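4.2 Setting the watering schedule

Your Grasuseo controller leaves the factory believing it is midnight in February. Correct this before you do anything else.

1. Turn the dial to CLOCK and hold SET until the display blinks.
2. Enter the time, then the day. Press SET again. If you wait too long, the controller assumes you've lost interest and goes back to midnight.
3. Turn the dial to ZONE. You have 4 zones, whether or not you have 4 pieces of lawn.
4. Choose a start time before sunrise. Noon watering mostly benefits the sky.
5. Set the run time in minutes. The limit is 52.

Note: Zones run one after another. Giving them all the same start time won't make them run together, it only makes them line up. 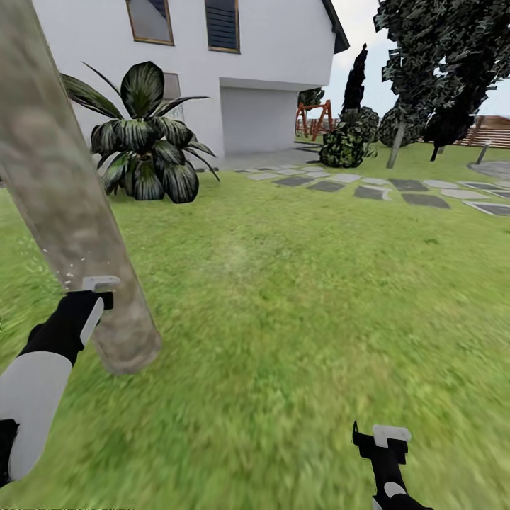 6. Turn the dial to AUTO and close the cover until it clicks. The schedule does not run with the cover open. Our support desk would like you to read that sentence twice.

Caution: Don't aim a spray head at a wall, a window or a tree trunk. Bark that gets soaked every morning can rot, and walls grow no faster.

Skipping a day

Press RAIN once for each day you want to skip, up to 6. A seventh press cancels the lot. Error 369 means the valve wire has come loose at the terminal strip. Switch off the power, push the wire back in and tighten the screw.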